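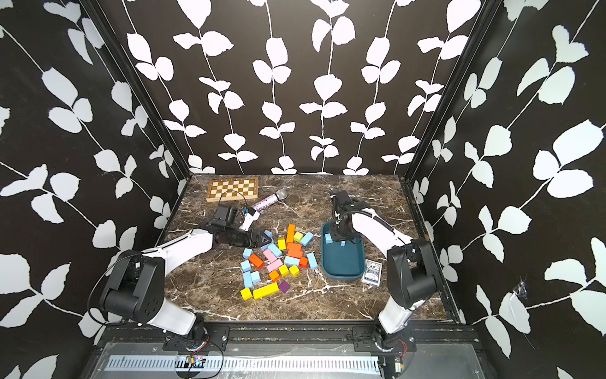 Drenari bimanual sorting – progress report, June
Submitted to the Tosier program office, 6 July 2022

Status: on schedule. Data collection for work package 2 closed with 1656 teleoperated episodes, of which 1004 passed review. The main reasons for rejection were dropped blocks and gaps in the wrist camera stream.

Method. The policy predicts joint targets for both arms in chunks of 50 steps. During the period we added a color-conditioned goal input, so that one model covers all block sorting tasks. Unrelated objects are left on the table as distractors in every episode.

Result. On 492 evaluation trials the conditioned model dropped fewer blocks than the per-color baselines. Most remaining failures are grasps in dense piles – the fingers close on two blocks at once.

Open items. Fasesell has not yet delivered the replacement gripper fingers. The Maksymiv calibration routine still drifts over long sessions and is now rerun before each one. No change to the budget is requested.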